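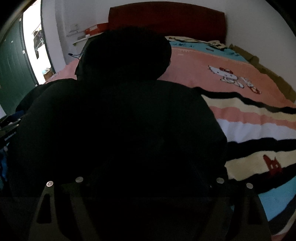
A bed with a dark red headboard and a salmon-pink blanket.

**FOR IMMEDIATE RELEASE**

# Tardy League Certifies Ultberg Student's Record of 1076 Late Arrivals

LENDNESS, 2/26/19 — The American League of Tardy Students has certified that Stuart Wragg, a sixth grader in the Lendness school district, was late to school 1076 times between his first day of kindergarten and his last day of fifth grade. It is the highest total ever accepted by the League's records office, and it earns Wragg the Mocanu Cup, the organization's top honor for students under the age of thirteen.

Wragg attended Ultberg Elementary for all of those years and was never absent. He arrived on time on four occasions, each of which has been reviewed.

"We looked at the sign-in sheets, the late slips, and a box of notes from home, and the number holds up," said Elli Turunen, president of the League. "Plenty of young people are late. They oversleep, they miss the bus, they go back for a trombone. Stuart was late on days when he had no trombone. We consider this a serious body of work."

## The record

The League began its review last fall after the front office at Ultberg Elementary asked whether the paperwork could be stored somewhere else. Two inspectors spent a week in the supply closet and compared each late slip with the classroom attendance book for the same day.

To be accepted, a late arrival must meet the League's standard rules:

- The student must pass through the front door after the second bell.
- The student must not run.
- A reason must be given to an adult, who does not have to believe it.
- Snow delays do not count, unless the student is also late for the delay.

Wragg met the fourth rule every winter. In one case the district opened two hours behind schedule due to ice, and he walked in during lunch and asked if he had missed anything.

His longest single late arrival in the certified period was set in third grade, when he reached his desk 81 minutes after the bell. Wragg lives across the street from the school. The crossing guard on duty that morning told inspectors she had helped him over the crosswalk in good time and had no information about what came next.

"I was on my way," Wragg said in a statement.

## The four on-time days

League rules call for an inquiry whenever a candidate for the Mocanu Cup is found to have been punctual. The inquiry into Wragg took eleven days and ended with no penalty.

The first on-time arrival took place in kindergarten and was put down to inexperience. The second was the morning of a field trip to the Lendness Water Treatment Plant, which Wragg believed to be the day after. On the third, a classroom clock had stopped overnight, and inspectors ruled that he was late by any other clock in the building. It stays in the file as on time because the teacher marked it that way in pen.

The fourth has never been fully explained. Wragg came in with the rest of his class in the spring of fifth grade, hung up his coat, and sat down. His teacher sent him to the nurse.

"We asked him about it and he was honest with us," said Turunen. "He had been aiming for the day before. That is a late arrival in every way that matters, but the rules are the rules, and we were not going to bend them for a finalist."

## Reasons given

The League has also asked Wragg to donate his collected excuses to its reading room. The inspectors sorted them by subject. Shoes make up the largest group, followed by toast, wind, a neighbor's dog, and the sun being in a different place. One slip from second grade reads only "yes." Another, from the same month, says that he had been on time but had then gone home to check.

None of the reasons was used as part of a medical or family matter, which the League does not count and does not ask about.

Turunen said the quality of the excuses improved a great deal after fourth grade, when Wragg stopped blaming the bus. He has never taken the bus.

## The cup and the ceremony

The Mocanu Cup is a silver-plated trophy with one handle. The second handle was ordered when the cup was made and is expected. Along with the cup, Wragg will receive a certificate, a framed copy of his first late slip, and a Grirel alarm clock. The Grirel has no bell. It has a small light on the back, where it cannot be seen from the bed.

The award will be presented in the gym at Ultberg Elementary. Doors open at 6:00 p.m. and the program starts at 7:30 p.m. or when Wragg gets there. The League has printed 3000 programs with last year's date on them and asks guests to make the correction by hand.

The evening will include remarks by Turunen, a performance by the sixth grade band (second half of the piece only), and a moment of silence for homeroom. Light snacks will be served before most people arrive. Guests who come early will be asked to wait in the parking lot, and guests who come very early will be asked to leave and try again.

Parents who plan to film the ceremony should bring a spare battery.

## School response

Ultberg Elementary issued a short comment through its front office. The school said it was glad to see one of its former students recognized, that it does not encourage lateness, and that it would like the supply closet back. It added that the perfect attendance award given to Wragg at the end of fifth grade was correct under district policy at the time. The policy has since been changed, and so has the bell.

Wragg's current teachers at the middle school declined to be interviewed during first period, saying they had not met him.

## Looking ahead

Wragg remains an active competitor. Late arrivals from middle school fall into a separate division, where the rules are stricter and a student may be late to as many as seven classes in one day. Turunen said that early reports are strong, although the paperwork has been slow to come in.

Asked about his plans, Wragg said he would like to be late to high school and perhaps college. He has also been invited to speak to this year's kindergarten class about building good habits when young. The talk was planned for the first week of February. He has told the school he is leaving the house now.

## About the American League of Tardy Students

The American League of Tardy Students keeps and certifies records of lateness in elementary and middle schools. It was planned for many years before it was founded. The League holds a yearly meeting in Lendness, and the minutes of the first one will be available soon. Membership is open to any student with a signed late slip. Dues are payable after the deadline.

**Nominations.** Names for the next Mocanu Cup may be sent to the records office in Lendness. Nominations received before the closing date will be returned unopened.

**Press contact.** Reporters who wish to speak with Elli Turunen should write to the League's front desk and allow extra time. Stuart Wragg is available for interviews after school, or during the last part of it.

###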